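Category: List archive > Composing & commissions

Re: [Prornley-newmusic] Pieces that come out of places
August 16, 2024, by Lukian Nechyporuk

On the Millet residency, someone wrote:
> Did you get a finished piece out of it, or just
> notebooks? I'm tempted to apply but I write so slowly.

A bit of both! I went up in March meaning to write a string quartet and came home with 24 pages of sketches and most of a piece for two clarinets and tape (the quartet can wait). The tape part is all harbour noise, mainly ropes and one very squeaky gate, slowed down until it hums.

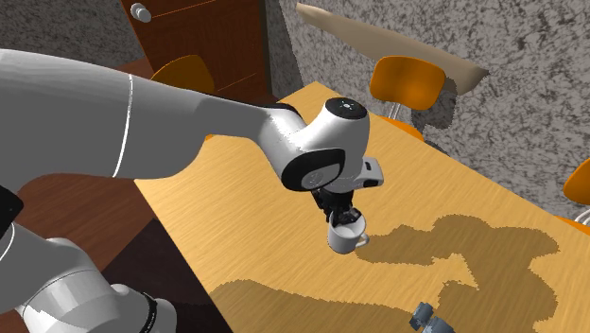

White mug on the table, arm reaching in from the left.

Slow writers do fine there, I'd say. You get 7 weeks and they leave you alone apart from one open evening, where I played the gate to a very patient crowd and got asked if it was a whale.

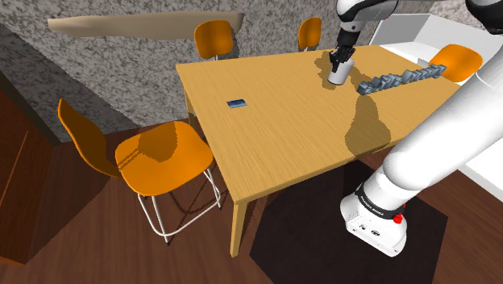 What I'd do before applying

Listen to Bukus, the trio who had the place before me. Their set "Flullo" is on the residency page and it's lovely, all long breathy chords. Send short scores too – mine was 116 bars and I still think I should have trimmed it.

Shout if you want to see my application, happy to forward it.

Lukian

Comments

marrow_reed: Is the clarinet part playable by amateurs? Our group would love a go.

Lukian: Mostly yes, the second part is kinder than the first. I'll post both.

tapehiss: More gate please!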